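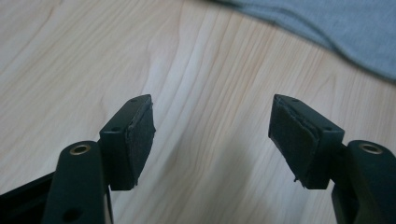 Game Design 2, Unit 5: Stamina Systems in Action Games
Lecturer: Sebastião Toledo
Handout version 12/01/2022

Please read this handout before the practical session. It repeats the main part of the lecture and adds the exercise, which you will need for your report.

1. What we mean by stamina

In this course, stamina is any resource which the player spends by acting and which comes back by itself with time. The second half of this definition is important. Ammunition does not come back by itself, so we do not call it stamina, even when the game shows it as a green bar. A cooldown is a close relative, but it usually belongs to one single action, while stamina is shared between several actions. When the player runs, she has less left for the block. This sharing is what makes the decision interesting.

2. The four numbers

Almost every stamina system can be written down with four numbers: the maximum, the cost of each action, the speed of recovery, and the delay before the recovery starts. Students often forget the delay. In my experience it changes the feeling of the game more than the maximum does. With no delay, the player can attack in a slow, regular rhythm forever. With a long delay she is pushed to attack in groups and then step back.

Our class project Brastby uses these values at the moment:

Maximum: 72
Light attack: 12
Heavy attack: 24
Dodge: 18
Recovery: 30 per second
Delay: 0.5 seconds

So a full bar gives six light attacks or three heavy ones, if the player does not rest between them. Please check by hand how many dodges it gives, and then what happens if the dodge becomes cheaper by only two points. You will see that the number of dodges does not change, but the rest in the bar does, and this rest can be used for something else.

3. What happens at zero

There are three common solutions.

(a) The action is refused. This is clear, but the player may think that the button is broken. You need a sound or a flash of the bar.

(b) The action is allowed if there is any stamina left, and the bar goes to zero or below. This feels generous. The last attack is always a little cheaper than it should be, and experienced players will plan for it.

(c) The character becomes tired and cannot act for a short time. It is a strong punishment and should be easy to see on the character, because many players do not look at the bar during a fight.

Brastby uses (b). The first version used (c), and we changed it in March after the playtests. The testers did not complain about the punishment. They complained that they did not know when it had ended.

4. Showing the bar

Put the bar where the eyes already are. In the old prototype Batista, it was in the lower left corner and the fight was in the middle of the screen. The log of the test sessions had 2564 dodge inputs, and more than 30 percent of them were made when the bar was already empty. We moved the bar next to the character – nothing else was changed – and the testers began to wait.

Do not show exact numbers during the fight. They are useful in the debug view, and there you should keep them on all the time.

5. Exercise

Open the Livex sheet for this unit and make a copy. Choose one enemy from Brastby. Change only one of the four numbers and play the fight five times with the old value and five times with the new one. Write down the length of each fight and how many times you reached zero.

In the report (one page, no screenshots) please answer:
Which number did you change, and what did you expect?
Did the fight become longer or shorter?
Did you play differently, or did you play the same and only wait more?

The last question is worth half of the points. If your result is different from your expectation, write it as it is – you do not lose points for this.

For next time: read the chapter on enemy telegraphs in the course reader, at least to the end of the timing tables.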